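How to synchronize two camera streams and a gripper width log before training

27/01/2020
18 comments | Share

If you record demonstrations with two hand-held grippers, sooner or later you will find that the left and the right recording do not agree about time. In this tutorial I explain how we align them with Seken, our small time tool, and how to check the result before you give anything to the training script. I assume you already have the videos on disk and you can run Python 3.

What you need

- One folder per session, with one video for each gripper.
- The width log of each gripper (a text file, one line per sample, time first and width second).
- Seken installed in the same environment as Kingi, because the two share the reader for the video files.

Step 1. Look at the raw clocks

Do not start with the alignment. First print the first and the last timestamp of every file and write them in a table. At Vullerstead we lost a full week in August because one log was saved in milliseconds and the other one in seconds, and the tool tried to be polite and aligned them anyway. The newer version stops with an error, but the table is still a good habit.

Step 2. Find the common event

Seken needs one moment that both cameras can see. We close both grippers together, 3 times, at the beginning of each session, with each gripper visible to the other camera. In the width log this gives three narrow valleys. In the video it gives three moments where the blue pads touch.

Run the event search on the left side first:

seken events --side left --session kitchen_04

Then run the same command with the right side. You should get three events from each. If you get four, usually the operator closed the gripper once more to test it, and you can remove the extra one by hand in the events file. If you get two, lower the threshold a little and run again.

Step 3. Compute the offset and the drift

seken fit --session kitchen_04

The command prints two numbers, offset and drift. The offset can be large, this is not a problem. The drift must be small. When it is large, it is better to also close the grippers at the end of the session, so the fit has points on both sides. With three events in the first seconds only, the drift is almost a guess, and I do not recommend to trust it for long recordings.

Step 4. Resample the width

The width log has its own rate and the video has another one. We resample the width to the video frames and not the opposite. Use linear interpolation. I tried splines and they made the width go below zero when the fingers close fast - the policy learned a strange small bounce from this.

For sessions longer than 2000 frames, please process them in parts. The tool reads everything in memory, and my laptop becomes very slow.

Step 5. Check with your eyes

Open the session in Cladari, our viewer, and put the two videos next to each other with the width curve under them. Jump to some fast movement in the middle, not to the closing event, because the event always looks good (it was used for the fit). Choose a frame where one gripper is visible to the other camera and compare its opening with the curve.

Frames with strong motion blur are difficult for this check. Step forward until the fingers are sharp again. For the camera pose it is different: there the blurred frames matter a lot, and you should mark them with the blur flag so that the tracker gives them less weight.

Step 6. Export

seken export --session kitchen_04 --out aligned

The output folder contains the two videos untouched, one table with the resampled widths, and a short report. Keep the report together with the data. When a policy behaves badly two months later, it is the first file I open.

If your drift value changes sign between two sessions of the same day, check first whether the two cameras were swapped in the folder. I have done this mistake more than once, and the side is now written in the first line of the report.

Related
- Reading fisheye video in Kingi without losing frames
- Cladari shortcuts for fast labeling
- When the tracker gets lost: restarting from a known pose

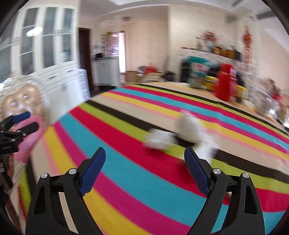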